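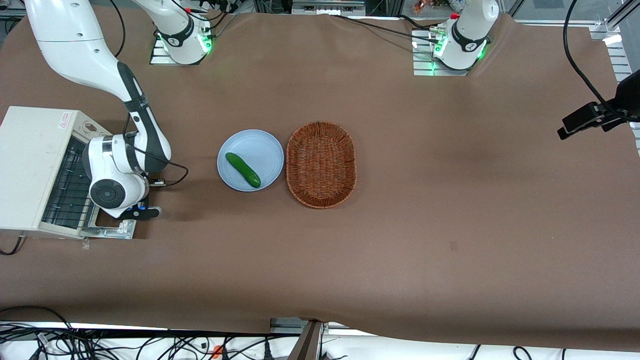 Tuesday, December 22, 2020

I've been baking bread in a small oven for most of this year and I am still excited about it, so you're getting another bread post. If you came for the bike repairs, there will be one in the new year. Today is rye.

Specifically it's the dark, dense, slightly sour loaf my grandmother used to buy in Clonduvov, wrapped in paper, heavy enough that I was allowed to carry only one. I have been chasing that loaf since spring. In December I finally got close, and I ate so much of it standing at the counter that I skipped dinner twice.

Rye is a strange flour if you learned on wheat, like I did. Everything I'd practiced (the stretching, the folding, the little windowpane test where you hold the dough up to the light) was useless. Rye dough doesn't stretch. It slumps. It sticks to your hands like wet cement and it will stick to your faucet, your phone and your dog. My first try I kept adding flour, waiting for it to turn into a ball, and I baked something you could have used to prop open a garage.

What got me unstuck was a letter. I'd mentioned my rye troubles in the October post and Peter Vrabec, who has been reading this blog since it was mostly about gears, mailed me four handwritten pages. Actual mail! He grew up one valley over from Clonduvov and his aunt worked the counter at a bakery there. He doesn't have the recipe, but he remembered that the dough was mixed with a paddle and spooned into the pans, "like a cake you are angry with." I laughed out loud, and then I went and got a spoon.

So here's how I do it now. This makes one loaf in a small pan.

**The night before**

Stir a big spoonful of rye starter into a bowl with a cup of dark rye flour and enough lukewarm water to make a thick paste. Smooth the top, sprinkle a little dry flour over it, cover it with a plate and go to bed. In the morning the floury top should be cracked all over like a dry lake, with the paste puffing up between the cracks. I love this part. I take the plate off before I've put my glasses on.

If it hasn't cracked, leave it alone until it does. My kitchen gets cold at night, and one time it took until lunch.

**The soaker**

Also the night before, pour boiling water over whatever stale bread you've got, torn up small, plus a handful of sunflower seeds. Old rye is best. This sounded awful to me, bread made out of bread, but it gives the loaf that deep, almost malty taste and keeps it moist for days. Peter says every bakery did it and none of them put it on the sign.

**Mixing**

Squeeze the soaker out a bit and stir it into the cracked paste along with two more cups of rye flour, a spoonful of molasses, a good teaspoon and a half of salt, and some caraway if you like caraway. Add water a splash at a time. You want it like thick mud. No kneading, so put on a song and stir until the song's over.

Scrape it into a well greased pan. Wet your hand and pat the top flat. Dust with flour again and wait for the cracks to come back, which in my kitchen takes a couple of hours. Don't wait for it to double, because it won't, and if you let it go too long the top caves in when it bakes. I did this with the Thanksgiving loaf. It tasted great and looked like a bathtub.

**Baking**

Start hot, as hot as your oven will go without complaining, and then turn it down to 350 once the top has set. After that I give it 50 minutes and start checking. A thermometer is worth having here. The best loaf I've made came out when the middle read just over 205, and the one I pulled early was gummy right through. If the top is getting dark too fast, lay some foil over it. In a small oven it will get dark too fast, so have the foil torn off and ready.

A word for the small-oven people, and I know from the comments that there are a lot of you. The heat is close and it's uneven, so turn the pan once, halfway. Use the lowest rack position you have. And let it preheat for 20 minutes even if the light says it's ready sooner. The light on mine is an optimist.

**Waiting**

You cannot cut this bread warm. I know. I have stood there with the knife. Wrap it in a dish towel when it's cool and leave it until the next day, and two days is better. The inside is still setting up all that time, and the sour gets rounder and the crust goes from rock to chewy. By day 3 it is the loaf I remember.

I took a half loaf over to my mom's and left it on the porch in a bag, and stood down by the mailbox while she opened it. She smelled it first, before she even looked at it, and said "Clonduvov" in a voice I haven't heard from her in a long time. Then she asked if I'd brought butter. I had brought butter.

About flour: I've tried three kinds now. The Brunton stone ground is my favorite by a mile, coarse and a little blue-gray, and the co-op has it in bulk again. The finer supermarket stuff works but you'll need less water. I also tried mixing in some white flour to get more rise, and yes, it rose, and it was a perfectly nice sandwich bread and I was sad the whole time I was eating it.

Toppings so far: butter and salt. Butter and radishes. Cream cheese with pickled beets, which turned my cutting board pink. Herring, if you're my mom. Thick honey with a few flakes of salt, and that one's for when it's dark at four thirty and you've been on video calls since breakfast.

Next up I want to try the version with a boiled potato in it. Peter's last page is all about that one. Apparently people in Doltesow are very firm that theirs is the real one and that the Clonduvov bakers left the potato out to be cheap. I'm not getting involved, but I did buy potatoes.

If you've got a rye starter going and want to trade notes, leave a comment. If you don't have one, it's flour and water and a week of patience, and I'm happy to write up how I started mine if enough of you want it. Send me pictures of your cracks!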